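Try the kitchen arm on screen before you clear the counter for it

October is when I get the itch to reorganize my kitchen, and this year the itch came with a robot attached. I've been looking at the Brokiter counter arm for ages (you rent it by the month, they bolt it down, it puts your things where they go), but I'm not a person who lets somebody drill into a worktop on a whim. So I paid for the try-out first. It's called Londeo, it costs $300, and for that they build a rough version of your counter on the computer and let the arm loose in it, with your chores, for as long as you like inside a month.

I'm writing this up as tips because I wasted a good chunk of my first week, and you don't have to!

Start with one thing. I know, I know. I had a whole list ready: mugs, lids, the fruit, the dreaded drawer of measuring spoons. I loaded the lot and then couldn't tell what was going wrong where. Strip it back to a single cup and a bare counter and you learn so much more.
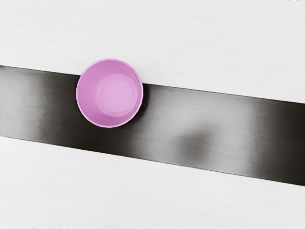 Then do the same chore again with the cup moved a hand's width over, and again with it turned up at the other end of the counter. You want to know where the arm is comfortable and where it's stretching. I keep a scrap of paper next to the keyboard and just scribble "good" or "meh" for each spot. By the end of an evening I had a little map of my own counter, and I moved my real tea things to match it (a nice bonus even if I never rent the arm).

Next tip: pick a color that shows up. The basic kit of practice dishes comes in several colors and I started out with white because my real dishes are white. Bad idea on a pale counter when you're squinting at a laptop after supper. Pink is what I use now. It's silly-looking and I can find it in half a second.

Mind your trims and joins. If you've got anything running across your worktop, a metal strip, a seam, a change of material, ask for it to be put in. The first version of my counter didn't have one and I sent it back. They fixed it the next morning without any fuss, so full marks there. I put things down right on a join all the time at home, half on and half off, and I wanted to see that tried. Shiny strips are worth fussing over too, so look at them from straight above and then from the side before you decide you're happy with how things show up.

Give it a put-the-thing-in-the-bowl chore early on. It's the one I'd really use the arm for, clearing odds and ends off the counter into whatever bowl is nearest. Choose something small and round-ish, choose a bowl with a nice open top, and keep everything else out of the way. Slow the speed right down for the first few tries (it's the slider under the settings tab, and it's set far too fast when you open it). Watch from a low angle as well as from above. From above, everything looks lined up. From the side you get a much better idea of how much room there is between the fingers and the counter.

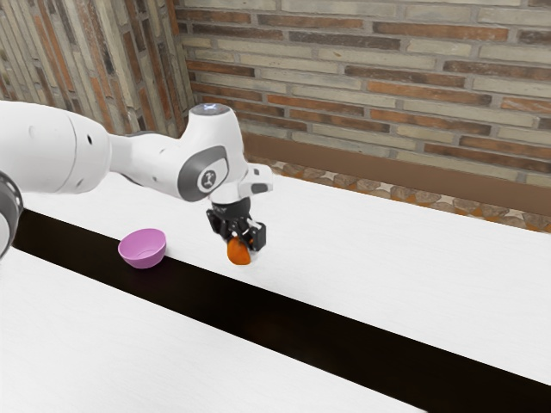

Inger Bech wrote in to say she ran the same sort of chore for her mother's kitchen and that I've been too kind about the price. "Three hundred dollars is a lot of money for a month of watching a cartoon," she says. "I got the most out of it when I stopped using their chores and typed in my own. Ask for your real bowl sizes. Mine were wrong by a good inch until I complained."

She's right about the bowl sizes, so get your tape measure out before you fill in the form. Measure across the top and across the base, and the height as well. I skipped the base and had to go back.

A few leftovers that didn't fit anywhere else:

Save each counter under its own name. I had four all called "kitchen" and opened the wrong one every time.

Skip the Villanueva add-on pack unless you bake a lot. It's mostly tins.

If you're comparing, Urkatico does something similar for $753, with a person on the phone while you set up. My sister would like that. I'd rather poke at it myself with a coffee.

The arm itself is $2,389 if you buy outright, and I'm still dithering. I've got nine days left on the try-out and the next job is lids.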